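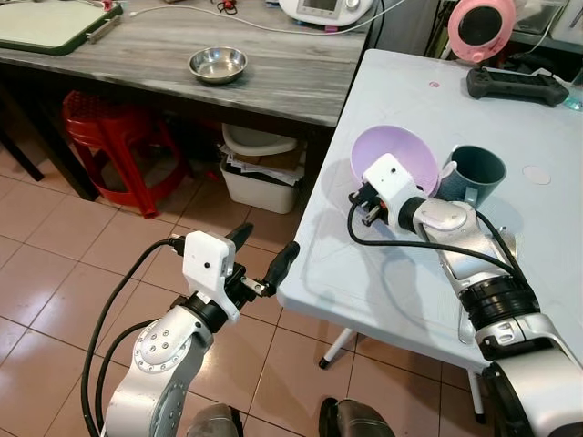 ## 3. Setting up a chore trial

This section covers a table-clearing trial with the Prelow two-arm unit. It assumes the base is installed and both arms have passed the start-up check in Section 2. Read all of it before you power the arms.

### 3.1 What to expect from the unit

The Prelow can pick up a bowl or a cup from a table and move it to another spot within reach. It does this well when the dishes are empty and spaced apart. It does not yet clear a full family table, scrape plates, or load a dishwasher without help. Stacked dishes, wet glass, and thin flat plates are the usual causes of a failed pick.

A person will clear the same table faster. Plan the trial as a test of the chore and do not count on it to save time in your kitchen or break room.

### 3.2 Preparing the table

1. Place the table so that both grippers can touch the near edge without the arms being fully stretched.
2. Lock the table legs. On a folding table, press down on each corner to confirm that the legs are seated.
3. Wipe the top and let it dry.
4. Remove knives, glassware, and anything that holds hot liquid.
5. Set out one bowl and one cup. Plastic is best for first trials.
6. Leave a hand's width between the dishes.
7. Choose a drop-off spot and keep it clear for the whole trial.

**Note:** Strong side light puts the shadow of the arm on the table. The unit handles most shadows, but a hard shadow next to a dark cup can shift the pick point. If this happens, close the blinds or move the lamp and run the pick again.

### 3.3 Checking the grippers and cables

1. With power off, open and close each pair of fingers by hand. They should move freely.
2. Check that the finger linkage screws are tight. Do not use thread glue on printed parts.
3. Follow each gripper cable from the housing back along the arm. Leave enough slack for the wrist to turn fully, but not so much that a loop can catch on a dish.
4. Clip any loop that drags on the table.

**CAUTION:** Do not reach between an arm and the table while the unit is powered. The fingers are small but will pinch, and an arm that is holding position can move without a sound.

### 3.4 Running the first pick

1. Stand behind the marked floor line with the stop button in your hand.
2. Power the arms and wait for the ready tone.
3. Select **Clear table** and then **Single item**.
4. Select **Bowl**.
5. Watch the gripper come to the rim. It should close on the rim with one finger inside and one outside.
6. If the gripper pushes the bowl instead of closing on it, press stop. Move the bowl back from the edge and repeat from step 3.
7. When the bowl has been set down, repeat with **Cup**. Turn the cup so its handle is within easy reach of the gripper.

**Note:** A bowl that tips during the approach does not always count as a failure. Many light bowls lean when the finger meets the rim and settle again when lifted. Record a failure if the bowl falls, slides off the table, or has to be moved by hand.

### 3.5 Recording results

Write down each try as *done*, *done with help*, or *failed*. "With help" means that a person touched a dish, the table, or the unit after the pick started.

In the Udmont trial, Natnael Endale and Gemma Sanna ran 1000 picks with bowls and cups. Of these, 133 failed. Most failures were cups with the handle turned away from the arm. The results apply to single items only and should not be used to judge a full table.

Stop the trial and call service after 3 failed picks in a row on the same dish.

### 3.6 Shutting down

1. Remove any dish from the grippers.
2. Send both arms to **Park**.
3. Wait 2 minutes before you unplug the unit.
4. Wipe the fingers with a damp cloth. Do not spray cleaner on the housings.

For replacement fingers and cable clips, see the parts list in Section 7.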